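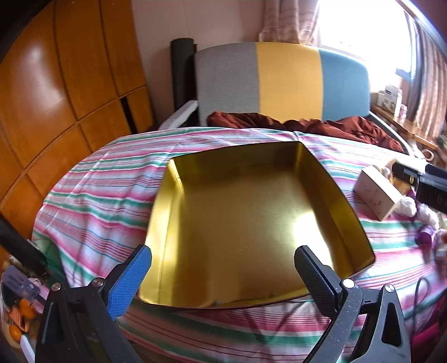

Gold tray on a striped cloth, with the jaws wide open.

Zistance seeks 12 participants to help test Nulirholm, its draft rules of good practice for hand-held gripper work in homes. Participants will follow the draft as written and report any rule they find unclear.

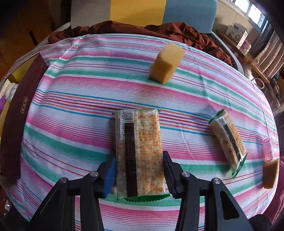
Applicants must be 18 or older and able to attend up to 61 hours of sessions. No prior training is required. Write to Farzana Jayasinghe, Testlow Office, Room 419.

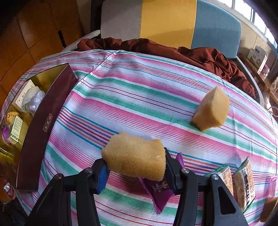
Sponge block held between the jaws.

Posted 2 Mar 2023

Search this site Go

Related calls
Thambiah Reviewer Panel
Technical Editor, Standards

This site uses cookies. Accept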